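31st October
By the Derance maintainers
Filed under: Datasets / Food and Home

# Derance Recipe Scaling Set

Derance is a collection of home baking recipes, each written out at more than one batch size. It was put together to test software that scales recipes up or down. Most tools multiply every line by the same number, which works for flour and goes wrong for yeast, salt, baking time and pan size. The set records what home bakers wrote down when they changed the batch size themselves.

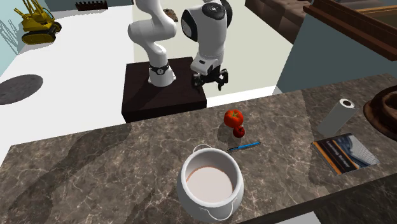
Reading time: 3 minutes

## Contents

The set holds 1,450 recipe versions, grouped into 209 base recipes. A base recipe has at least two versions and never more than 19. Breads make up the largest group, followed by cookies, bar cakes and pies. There are 94 base recipes with pan dimensions given for every version. The rest give pan dimensions for some versions or for none.

All text is in English. Cup and spoon measures are US customary. Where the writer gave weights as well, both are kept.

## Files

- `recipes.csv` has one row per version, with the title, group, yield and oven temperature.
- `ingredients.csv` has one row per ingredient line.
- `steps.csv` has the method, split at the writer's own paragraph breaks.
- `pans.csv` has pan shape and size where known.

The four files join on `version_id`. The `base_id` column ties versions of the same recipe together. Files are UTF-8 with a header row. Commas inside a field are quoted.

## Where the recipes came from

There are two sources. The first is Nanel, a recipe-swap newsletter whose readers agreed to have their submissions reused. The second is the Calvo baking club, whose members filled in a form for each batch size they had baked. Names, addresses and personal notes were taken out before the files were built. Some notes mentioned children or health conditions, and those were removed in full even when they explained a change to the recipe.

## Cleaning

Spelling was left alone except in ingredient names, where it would have broken the matching. "Bicarb," "baking soda" and "soda" all map to `baking_soda` in the `item` column. The writer's own words stay in `item_raw`.

Fractions are stored as decimals. A range such as "2 to 3 cups" is stored in `qty_min` and `qty_max`. "A pinch" and "to taste" have no number, and both quantity fields are empty.
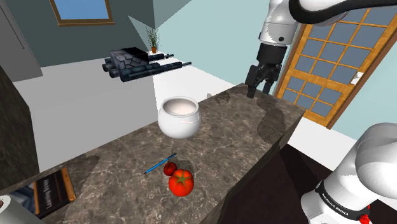

*Marble countertop, brown-gray with lighter veins.*

Oven temperatures are in Fahrenheit. Convection settings are marked in the `fan` column when the writer mentioned one. A blank in that column means the writer did not say, so it should not be read as "no."

## Known problems

Egg counts are uneven. Some bakers halve an egg by weighing it, some round up, and a few leave it out and add milk. The `egg_note` column has the writer's wording but has not been coded.

Yield is hard to compare. One cookie recipe gives a count, another gives "two trays." We did not try to convert trays into cookies.

Rising times for bread depend on the kitchen, and room temperature was only asked for on the Calvo form. Do not compare rising times between the two sources.

High-altitude recipes are thin. If your work depends on altitude, this set will not be enough. 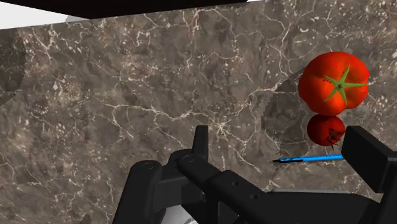 A few Nanel recipes appear twice under different titles. The ones we are sure of share a `base_id`. Others are flagged `possible_dup` and left in, and you may want to drop them before splitting the data for testing.

## Suggested split

Split by `base_id`, never by row. Two versions of the same banana bread on both sides of a split will make any scaling model look better than it is. A ready-made split called Barlow is included in `barlow_split.csv`.

## Changes

- The April release added `pans.csv` and fixed teaspoons that had been read as tablespoons in the pie group.
- The current release adds the `fan` column and the Barlow split.

## Use

You may use the set for research and teaching. The recipes have not been tested by us. Check baking times and food safety before cooking from any scaled version, above all for custards and filled pies.

Report errors with the `version_id` and the line as it appears in the file.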